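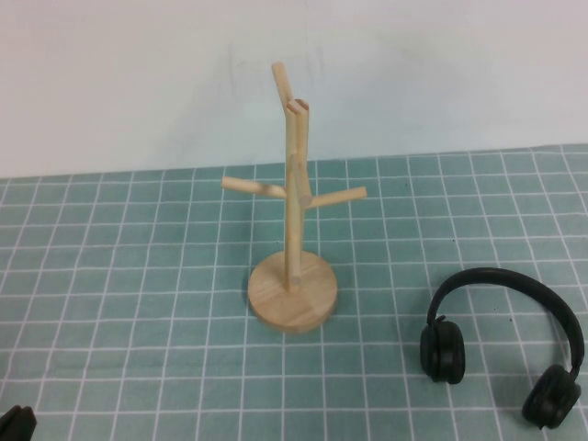
Mug tree and headphones on the grid cloth

From: Hilde Segers
To: desk-and-bench list
Date: 24 February 2018
Subject: Re: Headphone stand, buy or make do?

Asmaa Bensaid wrote:

> I have gone through two headphone hooks this winter. The first was a
> stick-on one that let go of the desk and took some of the finish with
> it. The second was a clamp, and it gets in the way of the drawer. I
> looked at the Zinura stand but I don't want to pay that much for a
> bent piece of metal. Does anyone use something from the kitchen
> instead? I remember someone here bringing up mug trees, but I can't
> find the message in the archive. My desk is against a wall and I have
> 66 cm of depth to work with, less the keyboard.
>
> Also, does hanging them by the band leave a dent in the padding? Mine
> are over-ear and not light.
>
> Asmaa

Hi Asmaa,

The mug tree message was probably mine, from the old list before we moved. I still do it.

It is pale wood, looks unfinished, with a round base and a single post. The arms are at different heights. There is a short one low down near the base, two about halfway up that go out left and right, and two at the top that make a V. I had a look at which ones are any use for headphones, and it comes down to this:

The low one is no good. The ear cups would sit on the base or on the desk before the band took any weight.

The middle ones work if the cups can hang on either side of the arm without hitting the post. Try the left one first on a tree like mine. It tips up a little toward the end, so the band stays where you put it. The right one slopes down slightly, and I don't trust it with anything heavy. I keep a cable on that side.

The top fork is where mine go most of the time. The band rests in the V and the cups hang to either side. It puts the weight over the post, so the whole thing is steadier than with everything out on one arm.

The base matters more than the arms. Mine is a fairly thick disc. I had a Botha one before this with a thin base, and it went over every time I caught the cord with my elbow. If you are buying in a shop, hang your bag on one arm and see what happens. Secondhand is fine too, but give the post a twist before you pay. A loose post can be glued – a cracked base is not worth the trouble.

On the dent: yes, it can happen. A bare dowel is narrow and all the weight is on one small part of the band. I had a groove in an old pair after a year or so. What I do now is slip a piece of felt over the arm, or a bit of foam pipe cover cut to length. It doesn't look like much but the padding has stayed even. If you would rather not bother, lay them flat overnight and only hang them during the day.

Check the ends of the arms as well. Mine are rounded, but Bram Martens had one with a rough edge that snagged the fabric on his band. Fine sandpaper took care of it.

As for your depth, measure the base and leave enough room behind it that the arms don't touch the wall. You can turn the tree so the middle arms run along the wall instead of toward you.

I don't know the Zinura stand, so I can't compare. Rianne Van Wijk had one at some point and might answer if she is still reading.

Hilde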